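Je défends depuis des années une idée qui fait sourire mes amis : une table se dresse sur un tissu blanc, même le midi, même pour une tasse de thé. Le bois ciré, le béton et la toile plastifiée font de beaux catalogues. Sur une table nue, pourtant, chaque assiette glisse et chaque verre sonne.

Le tissu n'a pas besoin d'être repassé. Un pli au milieu ne dérange personne, et une couleur pâle posée dessus se voit mieux que sur du brun.
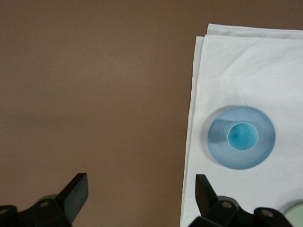 ## Contre le service assorti

Les marques de vaisselle vendent encore par coffrets. Chez Dumeo, on m'a proposé un ensemble de 143 pièces, saucière comprise. Chez Mirani, les tasses ne se vendent pas sans leurs soucoupes. Je n'ai pas la place, et je ne reçois pas à ce rythme.

Hina Kazmi, avec qui j'ai longtemps partagé une cuisine, achetait ses assiettes à l'unité. Elle cassait, elle remplaçait, et la couleur suivait l'humeur du magasin. J'ai d'abord trouvé cela négligé. J'ai changé d'avis en voyant que ses tables tenaient mieux que les miennes. Un vert sauge, un beige translucide et un bleu franc vont ensemble si le fond est blanc. Une petite tasse bleu clair peut très bien se passer de soucoupe et se poser sur une assiette bleue un peu plus soutenue.

Reste la question de l'espace. On charge trop les tables. Il faut laisser du tissu visible entre les assiettes, de quoi poser une main ou un morceau de pain.

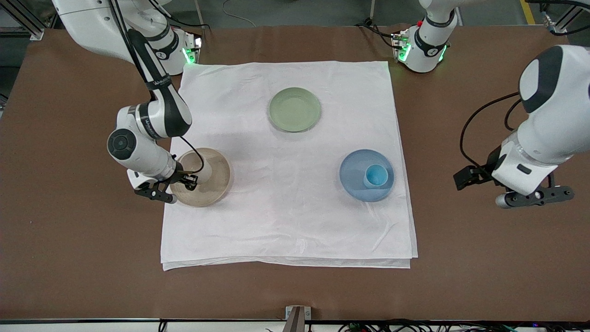
**Faut-il une nappe qui couvre toute la table ?**

Un carré posé au centre suffit pour un repas simple. Il se lave plus vite, il se secoue par la fenêtre et il laisse voir le bord de la table. Je garde la grande nappe pour mars, quand la famille vient.

Je sais ce qu'on m'objectera : le blanc se tache. C'est vrai, et il se lave à haute température, ce que le lin teint supporte mal.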